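The Wiping Arm at Lerkesthorpe

The robot Jovita Becerra is building in the shared workshop at Lerkesthorpe has one job, and it is a dull one. It wipes a kitchen counter. The arm came secondhand through Dermont, a parts dealer in Flallham, and cost $2,210 with its controller. The gripper is her own, printed in 15 pieces and held together with machine screws.

Two joints had to be rebuilt before anything else could start. The shoulder gearbox had backlash that showed up at the wrist as several millimeters of play, and the elbow encoder dropped counts when the motor braked hard. Becerra replaced the gearbox and moved the encoder cable away from the motor leads. The arm has run without a fault since 19 May 2018.

Force control took longer. A cloth on steel sticks, slides and bunches, and a fixed downward force handles only the middle case. The present controller reads motor current at the elbow, estimates contact force and eases off when the estimate climbs too fast. It works on a bare bench. Near pots it is slow – the planner keeps a wide margin around anything with a handle.

For the wiping path itself she turned to recordings of people cleaning kitchens, seen from the head. The library holds 191 clips, sorted by surface and by what stands next to it. Steel counters are the hardest group. Smudges and reflections look alike to the vision code, and a rubbed patch can come out cloudier than the metal around it. The clips also show what the second hand does while the first one presses on the cloth, a detail the one-armed machine has to do without.

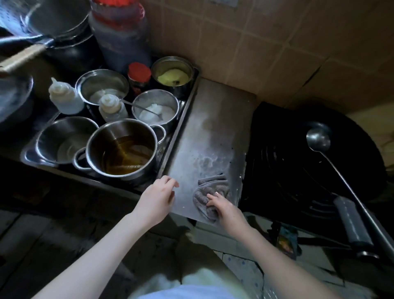 What Comes Next

A second arm is planned for July, on a frame welded by Bermúdez, the shop next door. Becerra expects the wiring to take longer than the welding.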